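Keep the Counter at the Hardware Store

The Petersen store on our main street is closing its parts counter in July. The store itself will stay open. You will still be able to buy paint, mulch and a garden hose. But the long counter at the back, where you could hold up a broken piece and ask for another one like it, is going away, and the space will be used for patio furniture.

I think this is a mistake, and I think the town will notice it more than the owners expect.

The parts counter stocks 2,237 different small items. I know the number because it was in the letter the store sent to account holders. Most of them cost less than a cup of coffee. The letter said that 554 of those items did not sell once last year, and that was given as the main reason for the change. I understand the math. A washer that sits in a drawer for three years earns nothing.

But a parts counter should not be judged one drawer at a time. People go there because they expect the odd piece to be in stock. Take away the slow drawers and they stop making the trip, and then the fast drawers slow down too. The Dridetti store across the river cut its counter down to 89 common items. Within two years the whole counter was gone, and I now drive past that store without stopping.

The usual answer is that all of this can be ordered online. Some of it can. Last winter the handle on my Vorneo kitchen faucet came loose, and I spent two evenings looking at listings for a set screw. I ordered the wrong one twice. The clerk at Petersen looked at the handle, opened a drawer and charged me sixty cents.
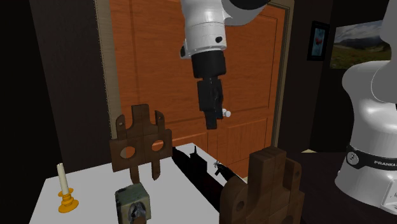
The money is only part of it. When a small repair gets hard, people stop making small repairs. They replace the faucet, the lamp or the screen door, and the old one goes out with the trash. Our county already pays to haul more of that every year. A town of 4,000 people does not need many places to buy a new lamp, but it does need one place to buy a lamp socket.

I would accept a smaller counter with shorter hours. I would pay more for the screws, and I suspect most regular customers would too. Skurketti Lumber charges a two-dollar fee to cut a board, and there is still a line on Saturday mornings. The store could try something like that for a year before it clears out the drawers.

The owners are taking written comments at the front register until the end of the month. I left mine on Friday.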